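Call for Contributors: The Lunch Break Book

We are making a book about what people eat at work, and we want your lunch in it!

I mean the real one. The leftover rice you eat standing by the back door, the soup you've carried in the same dented flask through every job you ever had, the sandwich you could build with your eyes shut. If you work (or worked, or are learning to) and you stop at some point in the day to eat something, you are who we're looking for.

The Lunch Break Book will be published by Curnis, a very small press that has mostly put out local history and walking guides until now. I'm Clem Nepia, and I'm editing it together with Lenni Saarinen, who is also testing every recipe in a home kitchen with one good burner and one that sulks. We've wanted to do this for years. It started with a shoebox of index cards from a bus depot canteen that I bought at a yard sale, all handwritten, most of them splashed with something. There's a card in there for a cold noodle salad that has changed my summers. It's signed only "Route 8, early shift."

We'd like 50 contributors in the finished book, from as many kinds of work as we can find.

Who we'd love to hear from

Anybody with a working lunch. You don't need to be a good cook, or a cook at all. A few of the pieces we're most excited about have no recipe in them, only a very strong opinion about crackers.

So far we've had lovely things from a school crossing guard, two dental hygienists, a piano tuner who eats in the car between houses, and a woman who runs a fabric store and keeps a rice cooker behind the zippers. We're still short on:

People who work nights. What do you call the meal you eat in the middle of a night shift? We've heard three different answers already and would like more.

Farm and orchard workers, particularly anyone who eats in the field at harvest.

Factory, warehouse and workshop people. Vending machine creativity is very welcome.

Anyone at sea, on a river, or in a truck.

Parents at home with small kids, whose lunch is whatever the kids didn't eat. Yes, that's work, and yes, we want to hear about the crusts.

Apprentices and people in their first job. I'd love a piece on the first week, when you don't know where anyone sits or whether the fridge shelf you picked belongs to someone.

Retired folks with a long memory for canteens, tea carts, lunch pails and the person who made the coffee too strong.

What to send

You can send us one of the following, or mix them up.

A recipe. Write it the way you'd tell a friend. If you measure with a coffee mug, tell us it's a coffee mug and Lenni will work out how much is in it. Please say where you got the recipe if it came from somebody else, and check that they're happy to share it.

A short piece of writing, up to 600 words. It could be about a particular lunch, a person you ate with, a break room, a bench, a ritual. Funny is great. Sad is fine too. One of our early pieces is about the last lunch before a mill closed and I've read it out loud to everybody who comes to my house.

A packing method. This has turned into my favorite category. How do you keep the dressing off the lettuce until noon? What do you do about bananas? Do you own a container that doesn't leak, and would you tell us its name? There's a whole page planned on thermoses, with an argument running down the margin.

A drawing or photo. Pencil on the back of an order form is perfect. Photos can be of the food or of the place where you work, so readers get a feel for where all this eating happens. Please don't include coworkers' faces unless they've said yes.

You can write in any language. If it isn't English, we'll find a translator and print both versions side by side, and you'll get to check ours before it goes in.

What we can offer

Every contributor gets two copies of the book, plus a discount on any more you'd like for your family or the folks on your shift. There's also a payment of $50 for each contributor whose work is printed. It's the same for everyone, whether you send us a page and a half or one line about pickles. I wish it were more. If Curnis goes to a second printing, we'll pay everyone again.

You keep the rights to your work. We're asking to print it in this book and to use a short bit of it when we tell people the book exists, and that's all. You can be named in full, by first name, or by your job, like our friend on Route 8.

We'll edit lightly for space and spelling, and we won't change how you talk. You'll see the edited version and can say no to anything.

Come and eat with us

If writing things down isn't your idea of a good time, come and tell us instead! We're holding an open lunch on 27th April at the Grasso Hall, in the big room with the green doors. Bring your usual work lunch, packed the way you'd usually pack it. We'll have long tables, plenty of tea and coffee, a microwave (with a line, for realism) and two quiet corners where Lenni and I will record people talking about their food. We'll type it up afterward and send it to you to look over.

Doors open at 10 in the morning and we'll stay until the last person has finished. Come on your break if that's all the time you've got. Kids are welcome. The ramp is on the parking lot side and there's a restroom on the same floor.

There will be a swap table as well, for anyone who's tired of their own sandwiches. Put yours down, take somebody else's, and leave a note saying what's in it. Please label nuts, shellfish, sesame and anything else that could cause trouble. I'm bringing egg salad and I'm hoping to go home with dumplings.

A few questions we keep getting

I buy my lunch every day. Can I take part?
Please do. Tell us where, what you order, and whether they start making it when they see you come in.

I skip lunch. Is that any use to you?
It is, very much. We'd like some pieces on why people don't stop, and what they eat at four o'clock when it catches up with them.

My lunch is exactly the same every day.
Wonderful. How long has that been going on? Did you ever try to change it?

Can our whole team send something together?
Yes. We had a packet from the kitchen at Cavutine, the garden center out past the reservoir, where they take turns making one big pot for everybody. They sent a rota with comments written on it and we're printing the rota as is. Group entries share one payment, so please agree among yourselves who it goes to.

Can I send more than one thing?
Up to three. After that we can't keep up with the reading, and we do want to read everything properly.

Do you need my employer's permission?
For writing about your own food, no. For photos taken inside a workplace, please ask first. Some places have rules and we don't want anyone getting in trouble over a tuna melt.

Will you really test my recipe?
Every single one. Lenni has made the same lentil loaf four times now, trying to get it to hold together as nicely as its owner says it does. If something isn't working, we'll call you and ask what we're doing wrong.

How we choose

We read each entry together, out loud, usually with food. We aren't looking for fancy writing. We like details: the radio station, the chair with the wobble, what your mother put in the bag versus what you put in it now. If two entries are very close in subject, we may ask whether you'd mind sharing a page, which has already led to one pair of strangers trading chutney by mail.

If we can't fit your piece in, we'll write and tell you, and with your okay we'll keep a copy with the depot cards. Those are going to the town library when the book is done, so that somebody in the future can find out what we all did about bananas.
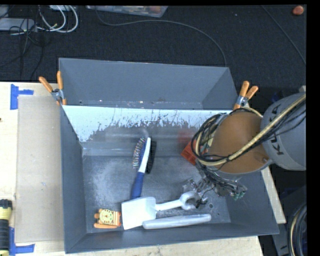 Getting in touch

Mail entries to The Lunch Break Book, care of Curnis, or drop them in the red box by the counter at Prestar Stationery during store hours. They have pens and paper there if you want to write yours on the spot. Put your name, your job (past or present) and a phone number or mailing address on the back of each sheet, and tell us how you'd like to be named.

If you need large print, or help getting to the open lunch, leave a note at Prestar marked for Clem and I'll call you back. Recipe questions go to Lenni, who would especially like to hear from anyone who understands lentil loaf.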